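Wondar support
Ticket: Design checker rejects tooling assembly on save
Product: Wondar desktop, with the Joltow stress add-on
Status: Closed by customer

Customer, 8:40 am
Good morning, and thank you in advance for your patience with me. I look after the calculations for a small tooling firm, and we've been very happy with Wondar since June. Today, though, whenever I save our Prekedach clamp assembly, the design checker stops with "mesh limit 1024 reached" and throws away my load cases. The clamp is not a big thing at all! I've tried it on both of our office machines and had the same message on each.
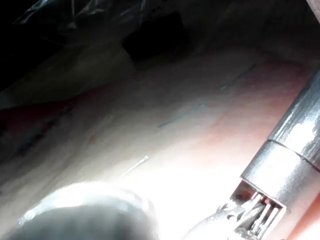
I should add that the older version of the same clamp still saves perfectly well, so I don't think our licence is to blame. The only change I can remember making was to bring in the new set of bolts from the Ikonen parts library, which I did last thing before going home.

Support, 9:25 am
Good morning, and what a helpful report, thank you. I'm sorry about the lost load cases, I know how long those take to type in. Could you try the following for me, in this order, and let me know where you get to?

Step 1. Close the assembly without saving, then open the Recovery folder. Your load cases should be in there under the clamp's name, so do copy them somewhere safe before anything else.

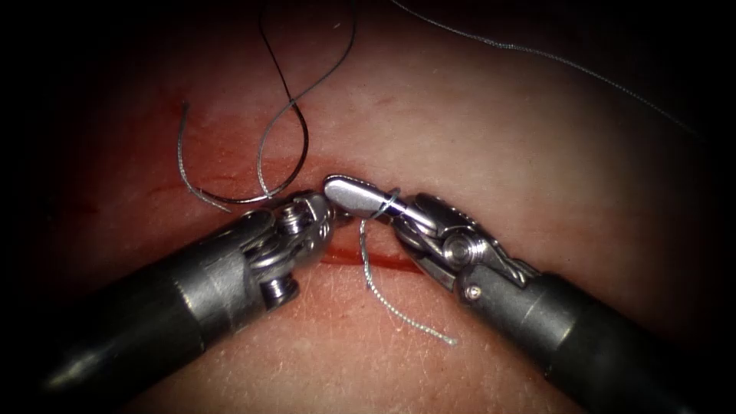 Step 2. Open the Joltow panel and look at the setting called Thread detail. If it says Full, change it to Simple. Parts from the Ikonen library come in with every thread modelled, and the checker tries to mesh the lot.

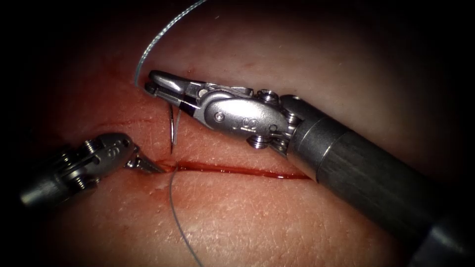 You may find the panel takes a minute to wake up after the change, particularly with the clamp open, so please don't worry if it goes grey for a bit. 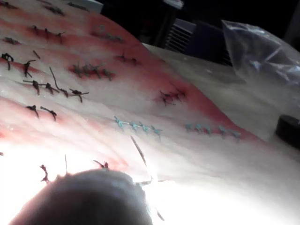
Step 3. Run the checker again and save under a new name, just so we keep the faulty file in case I need to ask you for it.

Customer, 11:10 am
Well, that's done it! The load cases were in Recovery, all but the last 2, and I've put those back by hand. Thread detail was on Full, as you guessed, and it saves in nearly 4 seconds now. Could the setting be mentioned on the import window, perhaps? Happy for you to close this one, and thank you again.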